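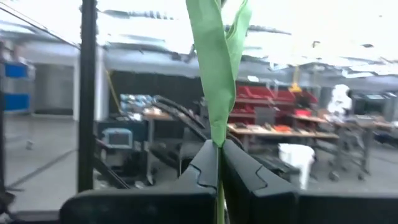 October, evening

The Skarnwood Reading Room held its autumn meeting this afternoon. The principal item was the lending period, which has stood at 2 weeks since the room opened. Members who borrow the longer histories have asked for 5, and the matter was discussed at length before tea.

I reported that the catalog now stands at 500 titles, of which 80 are in need of rebinding. The estimate from Koutsoukos was read aloud and accepted. The competing offer from Luvico was lower, but it did not cover the maps, and those present preferred to have the work done under one contract. The first boxes will go out before the end of the month. Borrowers holding books on the repair list will receive a written notice.

The damp on the north wall was raised again. Gornix has advised that the shelving be moved forward by the width of a hand, and this will be done once the atlases have been cleared from the lower level. I have asked that no new books be placed there in the meantime.

We then returned to the lending period. I put the case for keeping it unchanged, on the ground that popular novels already pass too slowly from one reader to the next. 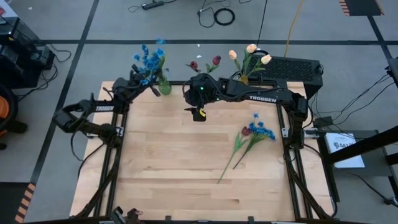

Gholamreza Shahbazi replied that novels and histories need not follow the same rule, and that a reader who is hurried through a long book will seldom borrow another. He asked that the two be listed separately in the register.

The proposal was carried. I am to draft the new wording and post it beside the desk. Home at six, with the register still to be ruled.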